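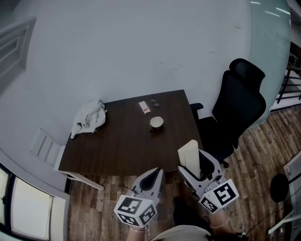
자료실 > 음악 데이터 > 드럼 세션 > Peltitz 드럼 세션 아카이브

Peltitz 드럼 세션 아카이브 데이터 카드

1. 개요

Peltitz 드럼 세션 아카이브(이하 "본 자료")는 Lovmont 녹음실에서 제작한 드럼 연주 음원과 그에 딸린 악보, 연주 기록, 메타데이터를 묶은 자료집이다. 록, 펑크, 재즈, 라틴 계열의 반주 연주를 대상으로 하며, 리듬 분석, 자동 채보, 음원 분리, 연주법 교육에 활용할 수 있도록 구성하였다. 연주는 모두 본 자료를 위하여 새로 녹음한 것으로, 기존 상업 음반에서 발췌한 음원은 포함하지 않는다.

본 문서는 자료의 구성, 수집 절차, 주석 기준, 이용 조건을 기술한다. 배포일은 2020년 11월 25일이며, 이후 변경 사항은 저장소의 CHANGES 파일에 기록한다.

2. 구성

본 자료는 1380개의 연주 구간으로 이루어진다. 각 구간은 하나의 리듬 패턴 또는 필인을 포함하며, 연주자 11명이 나누어 녹음하였다. 구간마다 다음 파일이 제공된다.

- 스테레오 믹스(WAV, 48kHz, 24비트)
- 개별 마이크 트랙(킥, 스네어 상단, 스네어 하단, 하이햇, 탐, 오버헤드 좌우, 룸)
- 타격 시점 주석(CSV)
- 드럼 악보(MusicXML)
- 구간 메타데이터(JSON)

디렉터리는 audio, stems, onsets, scores, meta의 다섯 개로 나뉜다. 파일명은 연주자 번호, 장르 코드, 템포, 구간 번호 순으로 표기한다. 예를 들어 p04_fnk_104_0217은 4번 연주자가 분당 104박으로 연주한 펑크 217번 구간을 뜻한다. 구간 번호는 자료 전체에서 중복되지 않는다.

3. 수집 절차

녹음은 4월에 Lovmont 녹음실 A룸에서 진행하였다. 연주자에게는 세션 전에 템포와 박자, 장르 코드만 적힌 지시서를 전달하였으며, 구체적인 패턴은 연주자의 재량에 맡겼다. 지시서에 악보가 첨부된 구간은 39개이며, 이 구간은 연주자 간 비교를 위하여 모든 연주자가 동일한 악보로 연주하였다. 메타데이터의 common 항목이 true로 표기된 구간이 이에 해당한다. 동일 악보라도 연주자가 다르면 별개의 파일로 수록하되, 구간 집계에서는 하나로 처리하였다.

드럼 세트는 녹음실에 비치된 두 벌을 사용하였고, 스네어와 심벌은 연주자 개인 악기의 반입을 허용하였다. 반입 여부는 own_snare, own_cymbals 항목에 기록되어 있다. 클릭 트랙은 헤드폰으로만 송출하였으나, 일부 조용한 구간의 오버헤드 트랙에서 클릭음이 미세하게 들릴 수 있다. 이러한 구간은 click_bleed 항목으로 구분한다.

녹음 총괄은 Harvey Lemieux가 맡았으며, 마이크 배치와 게인 설정은 세션 간에 동일하게 유지하였다. 2번 연주자의 세션에서는 플로어 탐 마이크를 교체하였고, 교체 전후의 음색 차이는 보정하지 않았다.

4. 주석 기준

타격 시점은 개별 트랙에서 자동 검출한 뒤 주석 담당자가 파형과 청취를 통하여 수정하였다. 주석의 검수와 악보 표기의 통일은 Hideaki Kikuchi가 담당하였다. 적용한 기준은 다음과 같다.

- 플램은 장식음과 본음을 각각 별도의 타격으로 기록하고, 장식음에는 grace 표지를 붙인다.
- 버즈 롤은 개별 타격으로 나누지 않고 시작 시점과 종료 시점만 기록한다.
- 고스트 노트는 세기와 관계없이 모두 기록하며, ghost 표지는 악보상의 괄호 음표와 일치시킨다.
- 하이햇은 닫힘, 반열림, 열림, 페달의 네 가지로 구분한다.
- 스틱끼리 부딪히는 카운트인은 주석에서 제외한다.

주석 담당자 간에 의견이 갈린 타격은 disputed 표지를 유지한 채 배포한다. 평가용으로 사용할 경우 해당 타격의 포함 여부를 결과와 함께 명시할 것을 권장한다.

5. 알려진 한계

재즈 브러시 연주는 분량이 적고 두 연주자에게 집중되어 있다. 브러시로 스네어를 쓸어 연주하는 구간은 타격 시점을 명확히 정하기 어려우므로 채보 성능 평가에 적합하지 않다. 더블 베이스 페달을 사용한 구간은 좌우 발을 구분하지 않는다. 또한 모든 음원이 한 공간에서 녹음되었으므로, 잔향 특성이 다른 환경에 적용할 때에는 별도의 검증이 필요하다.

라틴 장르 코드는 삼바, 보사노바, 송고를 한데 묶은 것이며, 세부 양식의 분류는 연주자가 기재한 내용을 그대로 따랐다.

6. 권장 분할

학습용, 검증용, 평가용 분할 목록은 splits 폴더에 텍스트 파일로 제공한다. 기본 분할은 연주자 단위로 이루어져 같은 연주자의 구간이 둘 이상의 분할에 나타나지 않는다. 공통 악보 구간을 별도로 다루는 목록은 splits/common.txt에 있다.

7. 이용 조건

본 자료는 연구 및 교육 목적으로 이용할 수 있다. 음원의 전부 또는 일부를 상업용 샘플 라이브러리에 수록하거나 음반에 사용하려는 경우에는 사전에 서면 허가를 받아야 한다. 연주자의 실명은 공개하지 않으며, 음색이나 연주 습관을 근거로 연주자를 특정하려는 시도는 허용하지 않는다.

본 자료를 이용한 결과물에는 자료명과 사용한 판 번호를 표기한다. 주석 오류는 구간 번호와 해당 시점을 적어 저장소의 이슈 게시판에 등록하면 된다. 음원 파일 자체의 손상은 checksums.txt의 값과 대조한 후 신고하기 바란다.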